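Bench notes > Chores > Pouring and tidying

Tuesday, September. Afternoon session, started 1:30

Florence asked for a straight answer on whether the two-arm setup can clear and pour at a drinks table well enough to show the Warraich people. Writing this down before I talk to her so I don't round anything up.

Short version: it can pick things up. It can't be left alone with them.

The task is the same one we have had since summer. Stand the cup near the marker, pick up the bottle, pour to roughly half, put the bottle down, hand clear. Ruwan and I do it in a few seconds while talking. The Dorkar controller takes long enough that Rokeya went and refilled the printer during one attempt and came back for the pour. I don't mind slow. A dishwasher is slow. What I mind is having to stand there.

Cleaned up the log before lunch. We have 2939 attempts in it now, of which 1131 have a pour that someone scored. The rest are grasp-only, aborted, or from before Declan fixed the scoring sheet, and I would not quote them to anyone. Still need to split the scored ones by cup type.
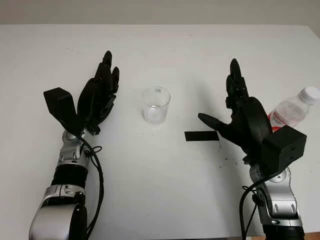
Cup and bottle out, bottle lying down, both hands up. Tape is the placement marker.

Bottle on its side is the case I care about. In a kitchen or a break room things get knocked over, and every demo I have seen from other shops begins with the bottle standing up with its label to the front. Ours handles upright bottles fairly well. On its side the planner likes to come in from above, and the fingers close on the shoulder of the bottle, where it slides. Mirela's suggestion is to use the second hand as a stop so the bottle can't roll away. Tried it a few times today and it looked better, but I haven't scored enough to say.

Clear plastic is the other one. Depth on the cup drops out whenever the light is high, and then the hand goes either to the wrong place or right through the rim. Colored cups are fine. I could switch to colored cups and the numbers would go up by Friday, and we'd know nothing new about anybody's kitchen.

Thin cups also get squeezed. Lowered the grip limit again. Now it sometimes drops full ones – see wet patch note in the Sasidetti binder.

Compared with the shop-floor side: the Tosar cell has been sorting brackets for over 100 shifts with one person looking in now and then. Same bracket, same tray, same spot. I think that is most of the difference. I'd tell Florence yes to trays and fixed parts, no to a table that people have been using.

To do:
– 3 more sets with the bottle down, second hand as stop
– ask Declan about cable slack near the wrist before we widen the reach
– matte tape on one cup, see if depth holds
– wipe table
– Ruwan has the spare hand, get it back

Stopped at 4:50. Left the grip limit at the lower setting, so check it before running anything heavier.

Filed under: manipulation, household tasks, two-arm

Recent entries
Towel folding, second try
Why the Tosar cell stopped over the weekend
Grip limits: what we changed and when
Loading the dish rack with mixed plates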